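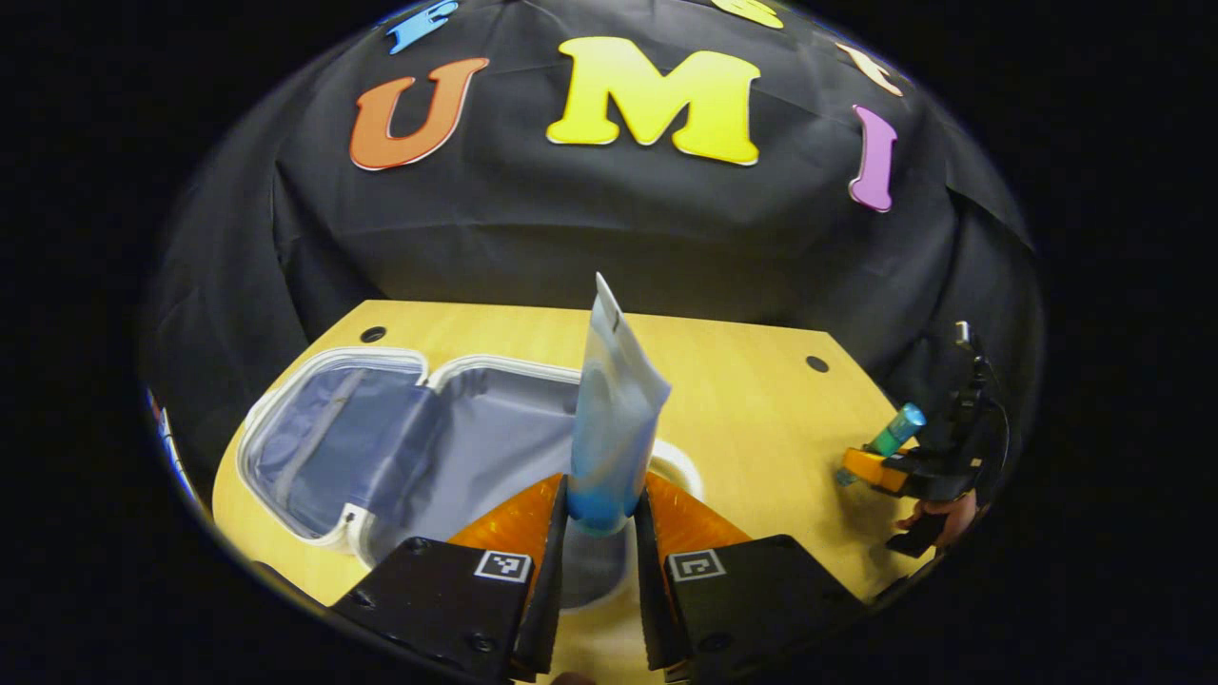 How Do You Test a Robot's Grip?

Pick up a pencil. Now pick up a sock. Now pick up an egg, if a grown-up says you may.

You used the same hand all three times, and you probably didn't think about it. Your fingers pressed hard enough to hold each thing and not so hard that they hurt it. A robot can't do this unless somebody builds it a good gripper and then teaches it how to use it.

A gripper is the part of a robot that grabs things. Most grippers don't look much like hands. Many have only two fingers, and the fingers open and close like the two sides of a clothespin.

Finding out which gripper is best takes a lot of testing. At the Grollance workshop in Gelldale, a small team does this all day long.

What are the fingers made of?

Touch the tip of your finger. It's soft on the outside, and there is hard bone inside. That mix is very useful. The bone gives you strength. The soft part bends around whatever you are holding, so more of your skin touches it.

Robot fingers can be built the same way. One kind has a stiff black body with a soft orange pad on the tip. The pad is shaped like a triangle. If you hold a tube between two of these pads, one presses on each side.

"A hard finger touches a round thing in a very small spot," says Ratih Saragih, who designs finger pads. "Then the thing can spin or slip out. A soft pad spreads out, and you get a bigger spot."

You can try this at home. Hold a marble between two spoons. Then hold it between two erasers. Which one is easier?

Holding the gripper yourself

You might think a gripper has to be on a robot arm. It doesn't. Some grippers have a handle, and a person holds them. You can use one in each hand, so that one gripper holds a tube while the other holds something thin, like a marker.

People use hand-held grippers for two reasons. The first is that they are quick to test. If a new pad is too slippery, you find out in a minute, and you don't need to start up a whole robot.

The second reason is teaching. A camera on the gripper records what the person does. Later, a computer studies the recordings and looks for patterns. When did the fingers close? Which way was the gripper tilted? A robot arm with the same kind of fingers can then try to do the same job.

Why does the camera see a circle?

The camera on a gripper may have a fisheye lens. This lens sees very wide, so it can take in the fingers, the table, and a lot of the room at the same time. The picture comes out round, with black corners. Straight things near the outside of the circle look bent. The table isn't really curved. The lens squeezes a wide view into a small space, and the edges get squeezed the most.

A plain camera makes straighter pictures but sees less. Thanasis Gavalas has tested both kinds. With the plain camera, the second gripper kept going out of view, and the computer had no idea where it was. He chose the fisheye.

What are the little black and white squares for?

Some grippers have a small square on each finger with a blocky pattern inside. These are called markers, but they aren't the kind you draw with. A computer can spot the pattern very easily and work out where the finger is. With one square on each finger, it can tell how far apart the fingers are.

If the squares are covered up or get dirty, the computer can lose track of them. The team wipes them clean every morning.

What makes a good test?

A good test uses things that are different from each other. These are some of the things that grippers find tricky:

A squeeze tube. It is flat at one end and fatter at the other, and it changes shape when you press it.
A glue stick. It is narrow and smooth, and it can roll away.
A soft lunch box with a zipper. The lid flops around, and the cloth folds in a new way every time.
A spoon lying flat. There is hardly any space to get a finger under it.

The test also has to be fair. To compare two kinds of pads, you have to keep everything else the same. That means the same tube, the same table, the same starting place, and the same person holding the gripper.

In June the team compared two pads. They called one Margaritis and the other Zakska. Lungile Sibiya did all the lifting. She picked up the same tube 122 times with each pad and put it down again after every lift. The Margaritis pad dropped it 5 times. The Zakska pad dropped it 16 times.

Does that mean the Margaritis pad is better? For that tube, yes. For other things, they had to test again. The Zakska pad is thinner, and it turned out to be better at getting under a spoon. The team still uses both.

Where you hold it matters too

Take an empty toothpaste tube and stand it on its end. Pinch it near the top and lift. Then pinch it near the bottom and lift. It feels different, and it may lean over.

A gripper has the same trouble. If it holds a tube near the bottom, the tall part above can tip. If it holds the tube near the top, the flat end may bend. The people doing the teaching try many places, so that the robot learns more than one way.

Try it yourself

You will need two clothespins, some tape, two small pieces of sponge, and five things from around the house that won't break.

1. Use a plain clothespin to lift each thing off the table. Count to ten, then put it down.
2. Write down which things fell.
3. Tape a piece of sponge inside each tip of the other clothespin.
4. Lift the same five things again in the same order.
5. Compare your two lists.

If something fell both times, try holding it in a different place.

Words to know

Gripper: the part of a robot that grabs and holds things.
Pad: the soft part at the tip of a gripper's finger.
Fisheye lens: a lens that sees a very wide view and makes a round picture.
Marker: a square pattern that helps a computer find where something is.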